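Writing for Trade and Export
Unit 4: Long noun groups in product names
Handout, 2022-02-03
Nesrin Ertürk

Last time we looked at the verb in short instructions. Today we stay with short texts but we move to the noun. When a company sells goods in another country, the first English sentence that the customer reads is often no sentence at all. It is a name made from two, three or four words standing side by side, without articles and without prepositions.

Please read the handout before the practice hour and bring your own answers to Exercise 1.

4.1 The head comes last

In English the main noun of such a group normally stands at the end. A "garden chair" is a chair and a "chair garden" would be a garden. Many of our mother tongues put the main noun first, or they connect the words with an ending. In Turkish, for instance, we say "bahçe sandalyesi", and the small ending at the end shows the connection. English shows it only by order. If the order is wrong, the reader gets another object.

Compare these pairs:

milk bottle / bottle milk
race horse / horse race
paper box / box paper

In the second pair both groups are normal English, but one is an animal and the other is an event.

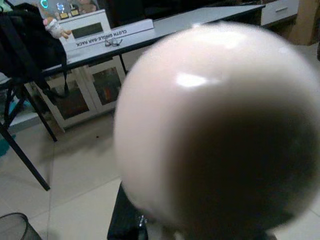
The first noun in a group usually loses its plural. We write "shoe shop" although the shop has many shoes, and "toothbrush" although we brush all of our teeth. There are exceptions, such as "sports bag", "savings account" and above all "clothes", and here exporters often make mistakes. "Clothes" has no everyday singular. "Cloth" is a different word and means the material, or a piece of it for cleaning. The white box on the desk has CLOTH SINGLE-BAR RACK printed on it, in capitals. The head is in the right place, so the reader knows it is a rack. But a native reader may stop at the first word and ask if the rack is for clothes, for cloths, or perhaps made of cloth. The order of the other words is also unusual. Most editors would prefer "single-bar clothes rack", with the shape first and the use directly before the head. Notice that the hyphen is correct.

4.2 Order of the words before the head

The following order works for most product names:

number or form + size + color + material + use + head

single-bar white metal clothes rack
two-door small blue steel kitchen cabinet (possible, but heavy)
large cotton bath towel

The word for the use stands closest to the head because the two together form almost one word. We can't easily put anything between "bath" and "towel". Try it with a color: "bath blue towel" sounds wrong to everybody.

Two remarks. First, size may move in front of the form word, and "small two-door cabinet" is better than what I wrote above. I left the heavy version in the handout so that we can discuss it. Second, a name is not a description. If you need more than four words before the head, stop and move the rest to the next line of the label.

4.3 The hyphen

Use a hyphen when two words work together as one adjective before the noun: single-bar rack, two-door cabinet, hand-washed wool. After a verb the hyphen often disappears: "The wool was hand washed."

Do not write a plural after a number in this position. It is "a three-drawer desk" and not "a three-drawers desk". In the April test this was the most frequent mistake in last year's group, and I still see it in final papers.

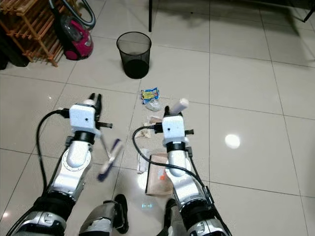
Words ending in -ly do not take a hyphen: "a newly painted shelf". In capital letters the hyphen is often forgotten by the person who prepares the print. Without it, SMALL PARTS CABINET can be a cabinet for small parts or a small cabinet for parts. With a hyphen, SMALL-PARTS CABINET, there is only one reading.

4.4 A small study

For my own teaching I keep a collection of English product names from the catalogs of two furniture exporters, Drerkomier and Turnent. It has 3,924 entries at this moment. In 183 of them the head is not in the last place. In over 100 of these, the writer has put the material at the end, for example "table oak wood" or "lamp brass". This is useful in a stock list, where the computer sorts by the first word, and I think that many of the wrong names were simply copied from such lists to the box.

The brand name has its own place. It stands first and does not change the order of the rest:

Henao folding garden chair
Zindale three-drawer oak desk

Do not put "the" before it on a label. In a running text you need an article again: "The Zindale desk has three drawers."

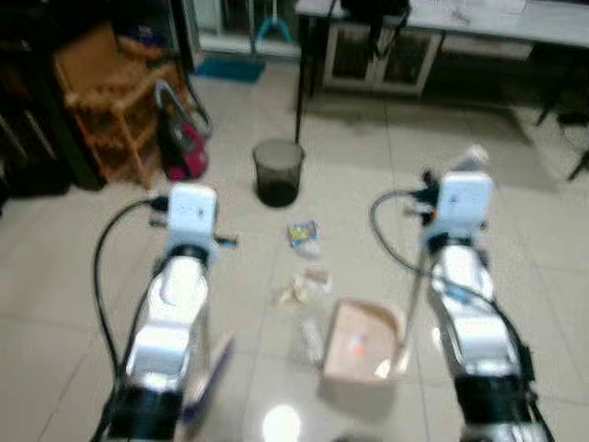 4.5 When the group becomes too long

In letters and manuals you have more space, and then a preposition is kinder to your reader. "Kitchen cabinet door handle screw" is correct grammar, but "screw for the door handle" is understood at the first reading. My advice for running text is a maximum of three nouns together.

Exercise 1
Put the words in order and add hyphens where you need them.

a) towel / hand / cotton / small
b) lamp / arm / desk / two / black
c) shelf / book / pine / four / level
d) rack / shoe / folding / steel

Exercise 2
Rewrite for a customer letter, using at least one preposition.

Bathroom mirror wall bracket
Office chair wheel replacement set
Garden table cover storage bag

Exercise 3
Choose 17 product names from any English catalog or shop page. Underline the head, and mark each group where the first noun is in the plural. Bring the list on paper, because we will exchange the lists in pairs.

Reading for next time: Unit 5, sections 5.1 and 5.2 (articles in running text). Section 5.3 can wait.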